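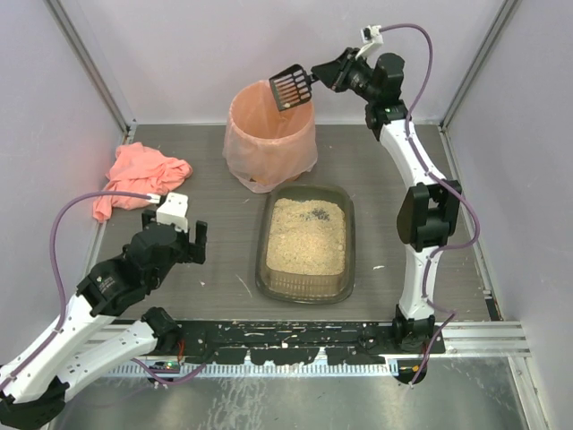
Grelska low-rim litter box, smoke tint. Our most reordered box, back in stock after a long gap. See-through brown sides, rounded corners so the scoop gets right in, raised rim all the way round. You can tell from the side when it needs a scoop, no lifting lids or poking around. Pale wood-type litter looks best in it and shows up the dark clumps straight away, same as the gray patch toward the back of the box in the photo. Keep the bin right behind it like that and the scoop only has a few inches to travel. Ribbing low down on the front wall, helps hide scratches over time.

In stock at Pletby as of Saturday, August 1, 2020. Ships from Zokodthorpe.

What you get
Box only. Scoop, bin, bags and litter sold separately, see further down. No lid, no door, no filter. If you want a covered box look at the Grelska Hood, differnt page.

Size and fit
Outside depth front to back 13 inches. Fits most apartment bathrooms next to the toilet, fits under our bench cabinets too. Good for one adult cat or two small ones if they get along. Very big cats (Maine Coon, Ragdoll) go up a size please. We get returns on this every month and return shipping on a used box is on you.

Litter
Works with anything. Clay, paper, corn, wood. We like the crushed wood kind, light to carry and smells like a lumber yard for the first day or so. Fill to two inches, three if your cat is a digger. Less than that and clumps stick to the floor of the box and you'll be scraping. Wood scatters a bit, expect a few bits on the floor beside the box, a small mat takes care of most of it.

Scoop
Bednarek slotted scoop, black plastic, narrow slots. Narrow is what you want for fine litter, clumps stay on top and clean stuff drops back. Bits do get caught along the edge now and then. Tap it on the rim. If you use large pellets get the wide slot version instead, the narrow one will pick up half the box.

Bin and bags
Small round bin, pink-orange. Use a bag bigger than you think — you want plenty to fold over the rim so it doesn't slide in when something heavy drops. Bags come in a roll of 60, pink tint, unscented. Lavender ones are discontinued, please stop asking, we miss them too. Don't overfill. Wood litter is light but wet clumps are not.

Floor
Put it on something wipeable. Vinyl plank, tile, sealed wood. Not carpet. Keep an old cloth nearby for the rim and the floor, any cloth, does not need to be a special one.

Cleaning
Scoop daily. Full empty every two weeks with one cat, weekly with two. Warm water and plain dish soap, soft sponge, dry it before refilling. No bleach, no steel wool — the tint clouds and it will not come back. Not dishwasher safe!! The corners warp. We had a batch of complaints in January and every one was a dishwasher.

Color
Smoke only right now. Clear is due back, no date. The tint looks darker full than empty and lighter on a white floor, so don't go by your phone screen.

Shipping
Orders over 46 dollars ship free in the lower 48. Boxes nest so if you order two they come in one carton. Stores and shelters, case pricing starts at 200 units, use the trade form, not the chat. Pick up at the Zokodthorpe warehouse is by appointment only at the moment, wait for the text before you drive over.

Returns
Unused, 30 days. Cracked on arrival, send us a photo of the box and the carton it came in, we'll send a new one out. Keep the carton till its sorted.

Goes with
Bednarek slotted scoop, narrow
Bednarek slotted scoop, wide
Round bin, small
Bag roll, pink tint
Grelska litter mat, gray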